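Festplatte im Desktop-PC tauschen – Häufige Fragen

Wendora Gebrauchtrechner und Ersatzteile
Startseite > Hilfe > Desktop-PCs > Festplatten und Einbaurahmen

Auf dieser Seite sammeln wir Fragen, die uns zum Ausbau und Wechsel von Festplatten in gebrauchten Bürorechnern erreichen. Die Antworten gelten für übliche Desktop-Gehäuse mit 3,5-Zoll-Schacht. Bei Notebooks und All-in-one-Geräten ist der Aufbau anders, dafür gibt es eine eigene Seite.

Muss ich den Rechner vorher vom Strom trennen?

Ja. Fahren Sie das System vollständig herunter, schalten Sie die Steckdosenleiste aus und ziehen Sie das Netzkabel am Gerät ab. Drücken Sie danach den Einschaltknopf einige Sekunden lang, damit sich die Restladung abbaut. Auch Monitor-, Netzwerk- und USB-Kabel sollten ab, schon damit sich das Gehäuse bequem hinlegen lässt.

Brauche ich ein Antistatik-Armband?

Empfehlenswert ist es. Wenn Sie keines haben, fassen Sie vor der Arbeit und zwischendurch an einen blanken Heizkörper oder ein anderes geerdetes Metallteil. Arbeiten Sie nicht auf Teppich und nicht im Wollpullover. Die Platine auf der Unterseite der Festplatte sollten Sie nicht mit den Fingern berühren, ebenso wenig die Kontakte.

Welches Werkzeug ist nötig?

Bei vielen Bürorechnern keines. Der Seitendeckel hat einen Riegel oder Rändelschrauben, die Festplatte sitzt in einem Kunststoffrahmen zum Herausziehen. Für ältere Gehäuse und für Platten, die direkt verschraubt sind, brauchen Sie einen Kreuzschlitzschraubendreher der Größe PH2. Ein magnetischer Bit stört die Festplatte nicht. Akkuschrauber bitte weglassen, die Gewinde in der Platte sind schnell überdreht.

Wie öffne ich das Gehäuse?

Legen Sie den Rechner auf die Seite, Deckel nach oben. Meist wird der Deckel nach dem Entriegeln ein Stück nach hinten geschoben und dann abgehoben. Wenn er klemmt, prüfen Sie, ob an der Rückwand noch eine Schraube oder ein Schloss sitzt. Nicht mit dem Schraubendreher hebeln.

Wozu dient der farbige Kunststoffrahmen?

Er hält die Festplatte im Schacht und ersetzt die Verschraubung. In den Seiten des Rahmens sitzen kleine Stifte, die in die Gewindelöcher der Platte greifen. Die auffällige Farbe ist bei vielen Herstellern ein Hinweis auf Teile, die man anfassen und bewegen darf. Es lohnt sich aber, genau hinzusehen: Die Farben sind nicht einheitlich, und bei manchen Modellreihen wechseln sie von Baujahr zu Baujahr.

Wie bekomme ich den Rahmen heraus?

Ziehen Sie zuerst beide Kabel an der Festplatte ab, das breite Stromkabel und das schmalere Datenkabel. Immer am Stecker ziehen, nie am Kabel. Viele Datenkabel haben eine kleine Metallzunge, die dabei gedrückt werden muss.

Danach kommt der Rahmen selbst. Je nach Bauart gibt es zwei Laschen, die zusammengedrückt werden, oder eine einzelne breite Lasche. Drücken Sie gleichmäßig und ziehen Sie den Rahmen gerade heraus. Hakt er auf einer Seite, schieben Sie ihn wieder zurück und setzen neu an. Verkanten ist die häufigste Ursache für abgebrochene Laschen.

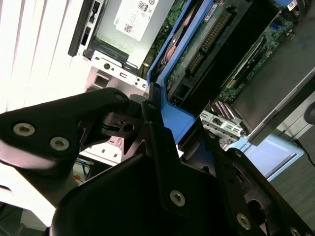 Sulemana schreibt dazu, bei kleinen Gehäusen komme man mit der ganzen Hand kaum an die Lasche. Besser gehe es mit dem Daumen auf der Lasche und dem Zeigefinger an der Gehäusekante als Gegenhalt, und die Kabel solle man vorher ganz zur Seite legen, sonst bleibe der Rahmen daran hängen.

Dem schließen wir uns an. Ein Stück Klebeband hält die losen Kabel am Gehäuserand fest, bis die neue Platte sitzt.

Die Lasche ist abgebrochen. Kann ich den Rahmen weiter verwenden?

Das hängt von der Bruchstelle ab. Fehlt nur die Griffkante, rastet der Rahmen meist noch ein und lässt sich mit etwas Mühe wieder lösen. Ist die Rastnase selbst weg, hat die Platte kein festes Lager mehr und überträgt Vibrationen auf das Gehäuse. In diesem Fall sollte der Rahmen ersetzt werden. Kleben hält erfahrungsgemäß nicht lange, die Lasche wird bei jedem Ausbau gebogen.

Welcher Ersatzrahmen passt in meinen Rechner?

Maßgeblich ist die Teilenummer, die in den Kunststoff geprägt ist, meist an der Innenseite. Gehen Sie nicht nach Farbe oder Augenmaß. In unserem Lager liegen zurzeit 119 verschiedene Rahmen und Schienen, von denen sich etliche nur um wenige Millimeter unterscheiden. Ist keine Nummer zu lesen, schicken Sie uns die Modellbezeichnung des Rechners und ein Foto des leeren Schachts.

Universalrahmen, etwa die Reihe Kasley, passen in Gehäuse mit Standardschacht und seitlicher Verschraubung. Für Schächte mit eigener Führung sind sie nicht geeignet.

Wie setze ich die neue Platte in den Rahmen ein?

Legen Sie den Rahmen auf den Tisch, haken Sie die Stifte auf einer Seite in die Gewindelöcher ein und biegen Sie die andere Seite leicht auf, bis auch dort die Stifte greifen. Achten Sie darauf, dass die Anschlüsse zur selben Seite zeigen wie bei der alten Platte. Am besten legen Sie beide nebeneinander, bevor Sie den Rahmen umsetzen.

Passt auch eine SSD in den Rahmen?

Nicht direkt. Eine SSD im 2,5-Zoll-Format ist kleiner und braucht einen Adapter. Wir führen den Skadent-Adapter, der die SSD auf die Außenmaße einer 3,5-Zoll-Platte bringt. Vier Schrauben liegen bei. Lose im Gehäuse liegen lassen sollte man eine SSD nicht, auch wenn sie keine beweglichen Teile hat. Beim Transport zerrt sie sonst am Stecker.

Muss das Netzteil ausgebaut werden?

In der Regel nicht. Bei manchen kompakten Gehäusen ist der Festplattenkäfig klappbar und muss nur hochgeschwenkt werden. Gibt es keine andere Möglichkeit, darf das Netzteil als Ganzes herausgenommen werden. Öffnen dürfen Sie es nicht. Im Inneren kann auch nach dem Abziehen des Netzkabels noch gefährliche Spannung anliegen.

Reicht die Leistung des Netzteils für eine zweite Festplatte?

Meistens ja. Eine 3,5-Zoll-Platte braucht im Betrieb nur wenige Watt, beim Anlaufen kurzzeitig mehr. Ein Netzteil mit 200 Watt genügt für einen Bürorechner mit zwei Platten, solange keine zusätzliche Grafikkarte eingebaut ist. Die Angaben stehen auf dem Typenschild. Prüfen Sie auch, ob noch ein Stromstecker und ein freier Datenanschluss auf der Hauptplatine vorhanden sind – daran scheitert es öfter als an der Leistung.

Der Rechner erkennt die neue Platte nicht. Was nun?

Gerät wieder vom Strom trennen und beide Stecker noch einmal fest andrücken. Hilft das nicht, probieren Sie ein anderes Datenkabel und einen anderen Anschluss auf der Hauptplatine. Sehen Sie im BIOS nach, ob der Anschluss eingeschaltet ist. Wird die Platte dort angezeigt, aber nicht im Betriebssystem, ist sie vermutlich noch nicht partitioniert. Unter Windows geht das in der Datenträgerverwaltung.

Was mache ich mit der alten Festplatte?

Solange Daten darauf sind, gehört sie weder in den Elektroschrott noch in fremde Hände. Überschreiben Sie die Platte vollständig, ein einfacher Durchgang genügt für den privaten Gebrauch. Läuft sie nicht mehr an, nehmen wir sie zur mechanischen Vernichtung entgegen. Im Juli waren es 1.368 Stück, die Wartezeit auf die Bestätigung kann deshalb etwas länger ausfallen.

Wie lange habe ich Garantie auf Rahmen und Adapter?

Auf Neuteile geben wir 24 Monate. Gebrauchte Rahmen prüfen wir auf Risse und feste Stifte, für sie gilt die gesetzliche Gewährleistung. Laschen, die beim Einbau brechen, sind nicht abgedeckt.

Ihre Frage ist nicht dabei? Schreiben Sie uns über das Kontaktformular und geben Sie bitte die Modellbezeichnung des Rechners an.

Verwandte Themen
Arbeitsspeicher erweitern
Lüfter reinigen und wechseln
Daten auf eine neue Platte umziehen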